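4.2 Scene and calibration

All trials used one tabletop layout of kitchen items. The perception module, Rilero, receives colour images from an external camera that views the arm and the table together, and from a camera that looks down on the work surface. It returns a set of object masks, each with an oriented bounding shape and a confidence value. Masks below threshold are kept as obstacles but are not offered to the planner as grasp targets.

Approach poses are generated in the table frame and checked against the merged obstacle map before the arm descends. Figure 5 shows the gripper over a translucent green oval, for which the approach pose is set by the long axis of the fitted ellipse.
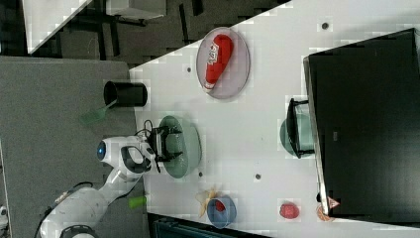 Figure 5. External view, gripper positioned above the green oval item near the table edge.

Translucent items gave the weakest depth returns. For the oval item and the pinkish plate, Rilero discards raw depth inside the mask and fills it from the rim contour, following Vass and Illés. The ketchup bottle lying across the plate is segmented as a separate object, and the plate is then completed behind it. Without this step the plate mask split into 2 regions and the planner treated each as its own support surface.

The overhead view resolves most of the ambiguity in outline. The perforated base of the colander is visible from above, as is the narrow space between it and the toaster oven, where the mug stands. This gap sets the clearance limit for any grasp on the colander's right side. The arm and its cables also enter the overhead view and cover part of the colander's lower end, so the robot is masked out using joint state plus a learned cable mask trained on 240 labelled images.

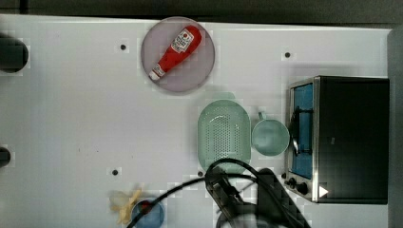 4.3 Rim grasp planning

Candidate grasps are sampled along the rim and scored by the Mistell planner on finger clearance, wrist reach and predicted cable sweep. Cable sweep is modelled as a fixed envelope attached to the wrist. The envelope is conservative and rejects some grasps that would be feasible, but it removed the need for a deformable model inside the planning loop. The 4 best candidates are passed to the controller, which tries them in order of score.

Near the rim the controller switches from position to impedance mode. Stiffness is lowered along the approach axis only. Lowering it on all axes, as suggested by Holovko and Bae, let the wrist drift sideways under the pull of the cables.
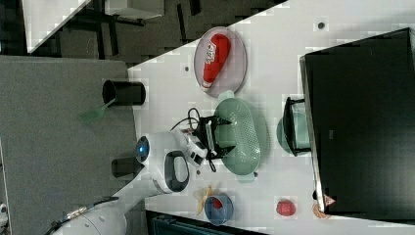

Figure 6. Gripper at the rim of the pale green colander, with cables trailing over the table.

The mask completion step runs once per approach and is not repeated after the switch to impedance mode, when the fingers hide too much of the rim for a stable fit.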